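Changes to the lending shelf at Kiden Hall

The lending shelf by the side door has been going for two years, and it has outgrown the way we run it. Starting in January, there will be a sign-out book, a two-week limit on most items, and a short list of things we can no longer take. The details are set out here so that people can plan ahead.

The shelf holds 175 items at the moment. Most are kitchen and household things that people need once or twice a year: big stock pots, cake pans in odd sizes, a canning kit, folding chairs, extension cords, a carpet cleaner, two sewing machines and a punch bowl. Up to now, borrowing has worked on trust, and for the most part it has worked well. The trouble is that items stay out for months without anyone knowing where they are. The carpet cleaner was missing from spring until the first week of fall, and during that time we had a steady run of calls from people who wanted it.

The sign-out book will sit on the ledge under the notice board. Write down the item, your name, a phone number and the day you took it. When you bring it back, cross out the line. You do not need to be a member of the hall to borrow, but you do need to live or work in the Kiden area.
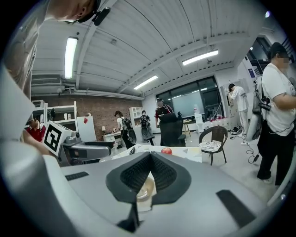
Plastic food tubs, lids and bowls are the items we get asked about most, and the rules for them are changing too. We have far more lids than tubs. From now on, please bring in a tub only if it has its own lid and the two fit together. Clear or cloudy plastic is hard to sort when it piles up, and pale things get lost on our pale shelves, much like the round one with the see-through rings in the photo, sitting on its whitish surface. A strip of colored tape on the side, with a matching strip on the lid, fixes this. There will be a roll of tape and a pair of scissors in the drawer, so you can mark yours when you drop it off.

Please wash and dry everything before you return it. This goes for pans as well as for tubs. Last summer several baking sheets came back damp and were stacked that way, and three of them rusted through the coating. If you run out of time to wash something, keep it one more day and bring it back clean. A late return is easier to deal with than a dirty one.

Electrical items will be kept in the locked cupboard in the office. Ask at the desk when you want one. Each has a tag with the month it was last checked. If the tag is missing, or the cord looks worn, leave it at the desk and tell whoever is there. Do not put it back in the cupboard, even if it seems to work.

We can no longer take the following:

Car seats and high chairs
Electric blankets and heating pads
Helmets of any kind
Pressure cookers without the original manual
Glassware with chips or cracks
Mattresses, pillows and bedding

If you have one of these and want to get rid of it, the Tekari recycling yard takes most of them. Call ahead about mattresses, as the yard has limited room and sometimes stops taking them for a while.

The money side is simple. The shelf cost 36 dollars a month to run over the past year, which covered cleaning supplies, bulbs for the storage room and small repairs. Borrowing will stay free. The jar on the ledge is there for anyone who wants to put something in, and it has covered the cost in most months. The shortfall came out of the general fund.

Anything that is out on loan now should come back by the end of December so that we can start the book with a full list. If you have had something so long that you are embarrassed to return it, leave it inside the side door during opening hours. There are no fines. We are still missing the large tart pan, the longer of the two ladders, and the box of cookie cutters that goes out every year before the holidays.

The side door is open from 9 a.m. to 4 p.m. when the hall is staffed. Large items can be left in the hallway if the shelf is full, as long as the path to the restrooms stays clear.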